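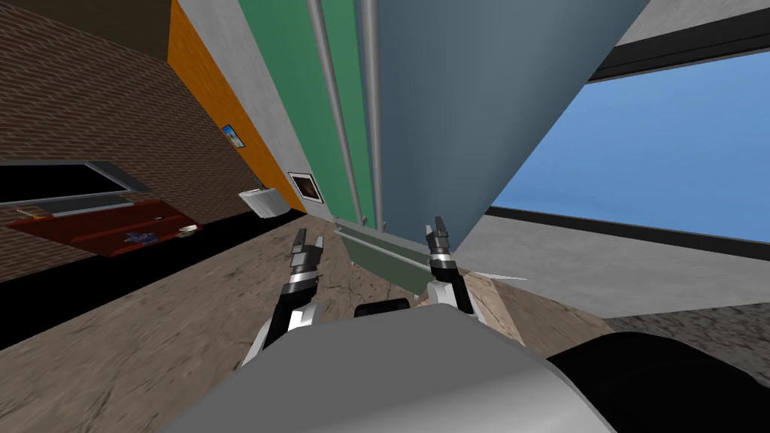

Figure 3. Simulated room used in the rehearsal sessions, seen from the robot's own viewpoint, with both grippers raised and a flat board on the floor between them.

4.2 Rehearsing the work before the robot arrives

By the time the two-armed robot reached the stockroom at Albers, the people who would share the floor with it had already spent many hours looking through its eyes. We think this was the best decision of the whole project, and the interviews back us up with a warmth we did not expect. Staff rehearsed in simulated rooms such as the one in Figure 3. The rooms were not copies of the stockroom. They varied in wall color, floor texture and furniture, and the view could be strongly tilted, so trainees had to find the arms and the object first and sort out the rest of the room afterward.

The task in this block was picking up flat items, which at Albers means shelf boards and display trays. It sounds simple and it is wonderfully hard! A thin board flat on a floor gives a two-fingered gripper very little to hold, and a board lying at an angle to the robot asks each arm to do something different. Before the project, two people did this work together, bending for most of a shift. Under the new arrangement one person plans the lift, watches it on a screen and steps in when the grip looks poor.

Twenty staff members took part, in groups that met with our trainer, Tegan Kerslake. Across all groups we logged 261 rehearsal lifts. Each session ran for eight lifts, after which the group stopped and talked. We had planned those talks as a short break and ended up treating them as data, for they were full of things our logging software could never have caught. Barry Staniforth, who had lifted boards by hand for 10 years, kept telling the others to look at the far edge before the near one. Within a few sessions the whole group was doing it, and the habit is now part of the written training guide.

What changed most was who got asked. In the old routine, the shift lead decided the order of the boards and the lifters followed it. With the robot, the order affects how far the arms must reach, and the people with the best feel for that were the former lifters. Ingeborg Eberhard, the shift lead, told us: "I used to hand out a list. Now I bring a list and they fix it." She said this with a laugh, though she also admitted that the first weeks were uncomfortable for her.

Not every change was welcome. Several participants missed working in pairs, and one asked for the old two-person lift to be kept for at least part of the week. Screen work brought its own tiredness, mostly in the eyes and neck, and tilted views were the most common complaint. Three people reported feeling queasy in their first session. We shortened the tilted views after that and let trainees choose when to begin them. Kerslake's notes from October record no further reports of this kind, but the groups were smaller by then and we would not lean on that result.

We return to the question of pair work in Section 5, where the same staff describe their first month with the physical robot.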